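Torbjørn Granström
22 February 2020

I've been asked a few times what happened to the prep bench at Ollwood once the arms came in, so I'll put it in one thread. I run the sample room. Five of us work there.

Before: every sample that comes over from Amundsen gets split by hand. Pour from one beaker into another, rinse, label, next. On a full week we did 695 pours. Most of that fell to two people, and both had wrist braces in their lockers by August.

Management bought the arm to save hours. I signed off on it to save wrists. Those are different goals and we argued about it for a while.

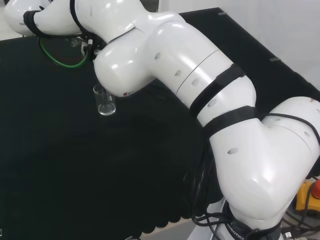 Setup was slower than the sales deck said. The pour itself is one motion to you and me. For the arm it's a grip, a lift, a tilt angle, a speed and a stop, and each of those had to be tuned for our glassware. We only use two beaker sizes now. We used to use whatever was on the shelf.

That was the first real change for people. You can't grab any old beaker anymore. Irina complained about it for a month and she had a point, some of the old ones had better spouts.

Second change: the jobs got split up differently. Loading, checking and cleaning are ours. The repeat pours are meant to go to the arm. Anything sticky, anything cloudy, anything with a handwritten note on it stays with a person.
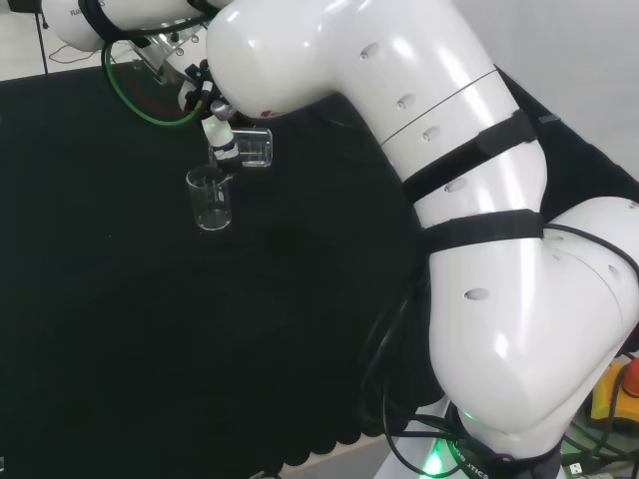

Third change is pay grades, and it's still not settled. If you can stop a run, fix the grip and restart it, that's more skill than pouring. The pay sheet at Ollwood still says "bench assistant." I've sent it up twice. The Zurkitz site has an operator grade and I don't see why we can't.

No one was let go. I want to say that plainly, because people ask. One person moved to receiving at her own request. When Davosov takes over the intake contract we may be short a pair of hands, arm or no arm.

Numbers for those who like them: our trial plan was 3000 pours before we'd trust it with client samples. We logged 77 stops along the way. Most were grip faults. We wrote down every one by hand, and that notebook has been more useful than the software log. 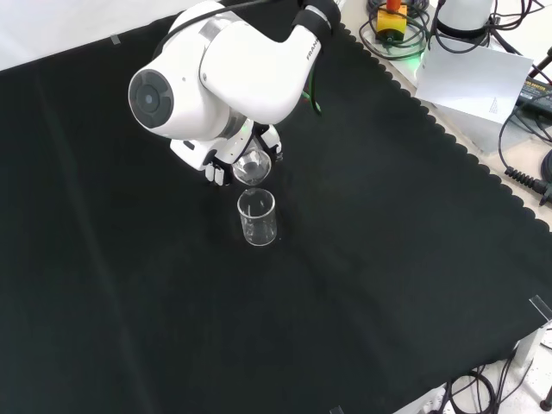
One beaker held over the other, as if to pour.

What I'd tell another room doing this: let the people who do the pouring set the tilt and the speed. We had an outside tech do it first and we redid all of it.

Also put the stop button where a short person can reach it. We had to move ours.

Will add to this when the pay grade thing gets an answer.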